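Credenciais suspensas em Ukley

Repórteres locais esperam há meses por uma resposta sobre o acesso às zonas de protesto

05/06/2026

Desde janeiro, os jornalistas que cobrem as manifestações em Ukley trabalham sem credencial. A prefeitura suspendeu o documento depois dos confrontos na praça Riquelme, onde 33 pessoas foram detidas numa só noite. Entre elas estavam dois fotógrafos do jornal Kutlow, soltos na manhã seguinte sem acusação.
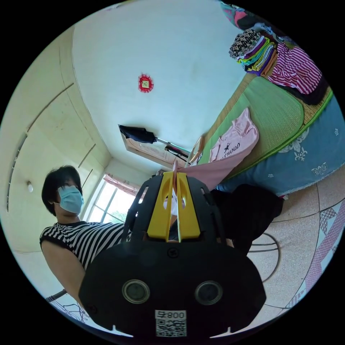
Um processo parado

O sindicato entregou um pedido de revisão com 928 assinaturas. O texto pede a devolução do material apreendido e regras escritas para a atuação da polícia diante da imprensa. O tribunal recebeu o documento, mas não marcou audiência.

Enquanto isso, as redações mudaram a rotina. No Kutlow, ninguém sai sozinho à noite, e as fotos são enviadas ainda da rua.

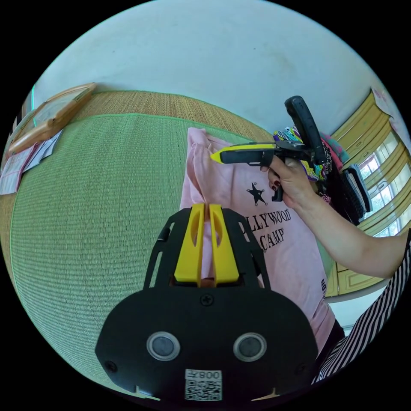 As agências pequenas sentem mais. A Flodell, que vive da venda de imagens avulsas, perdeu contratos com jornais da capital e passou a cobrir sobretudo esporte. A prefeitura afirma que as novas credenciais dependem de um decreto ainda em redação e não informa prazo.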